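The landlord's letter said the place was to be left "as found," and my sister-in-law, who has strong feelings about deposits, took this as a declaration of war. She arrived in Gevurdale on the morning train with a suitcase. I had assumed clothes. It was cleaning cloths, a bulk pack from Drustard, orange, the color of a traffic accident.

"Up to 228 washes each," she said. I asked what happened on the wash after that. She gave me the look she gives waiters.

We started in the kitchen at nine. Her system was simple enough that she explained it twice. A cloth was used, folded, turned, used again, and then dropped on the floor, where it became my problem. I was to follow behind and gather them up. I pointed out that we were cleaning the floor by throwing dirty things at it, and she said that was the kind of remark that had cost me the last deposit.

It wasn't. What cost me the last deposit was a candle. But I have learned to let her have the small ones.

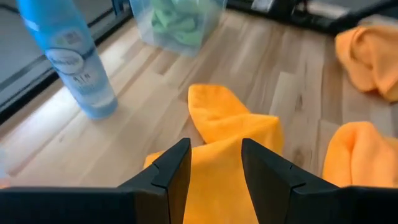
Gevurdale, July

Dear Mr. Hájek,

Please find the apartment as found. I have been asked to write this letter by my sister-in-law, who is standing over me with a spray bottle, and she would like you to know that the oven has been cleaned at the back. I did not know the oven had a back.

You will notice some orange cloths on the floor. She considers these part of the process. I picked up 15 before lunch and 18 after it, and every time I turned around there was another one lying there in a heap, looking comfortable. I have stopped turning around.

The mark on the bedroom wall was there when I moved in. The mark next to it was there shortly afterward.

We are leaving on the 3 o'clock bus to Woden, where she has a kitchen of her own that I am told needs "a quick going over." The keys are under the mat. The mat has been washed – it used to be brown, and I think you'll be as surprised as I was.

Please send the deposit to her. She has already spent it on cloths.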